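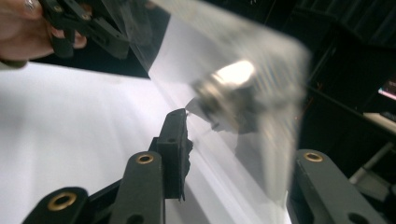 Kulargate: the margin story needs another look

Kulargate's half-year numbers landed in July and the stock jumped before lunch. We don't share the excitement. Management credits the better margin to "operating discipline", a phrase that appears in the statement more often than any figure that would back it up.

Take the packaging unit, Pletau. It brings in 60 percent of group sales, and its volumes were flat. The profit gain came from resin costs falling faster than customer prices. That gap tends to close once contracts reset, and most of Pletau's contracts reset in the fall. Leonie Gisler, the finance chief, was asked on the call how much of the gain would survive that. She said the company was "comfortable with the trajectory" and moved to the next question.

Then there is Oriter, the small coatings business bought 2 years ago. We were told it would be earning its keep by now. It has instead been folded into a segment called Growth Platforms, so outside shareholders can no longer see what it makes or loses. Maybe it is doing fine. Companies with good news to report don't usually hide it in a new segment.

Beat Frei, who runs the group, also set a target of 40 percent of sales from repeat service contracts. No date was attached. The last target of this kind was dropped from the slides without a word – we still have the old deck.

The balance sheet is sound and the dividend looks safe, so we see no reason to rush for the exit. But the shares now price in a margin that one season of cheap resin produced. We stay at HOLD and would want to see Oriter's figures broken out again before going any higher. Our note on Ko follows after its results.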